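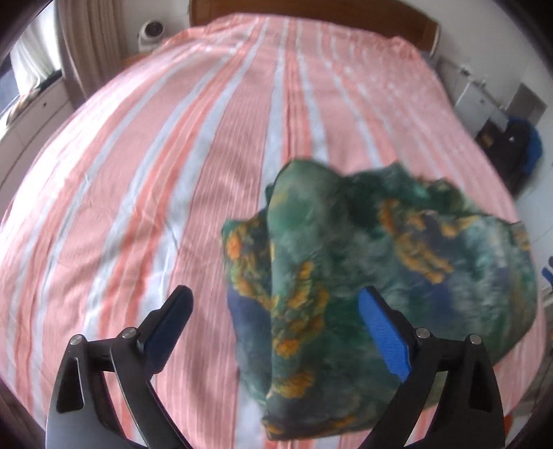 The green tie-dye over the pink and white striped sheet.

April
By Ettore Amato

I bought my striped sheet from Urnier two years ago, mostly for the color (salmon pink and white, with fine pinstripes in the pink and a thin gray line here and there), and I've been meaning to write it up ever since. It's a generous sheet! Ours goes over a big bed with a wooden headboard and still leaves me plenty to tuck under, even on my wife's side, where she likes it tight as a drum.

It does wrinkle a little through the middle, and it always rides up and bunches by the pillows, no matter how carefully I make the bed on a Wednesday morning. A quick tug sorts it out. The pink has kept its warmth through more washes than I could name, and I once washed it with that green tie-dye, mustard blotches and all, which I would not recommend to anyone, though the white bands came through fine.

My one grumble is the hem, where the stitching has started to go at one corner. I mended it with pink thread and you'd have to hunt for the spot. I'd give it 9 out of 10, and I've just ordered a second one for the guest room.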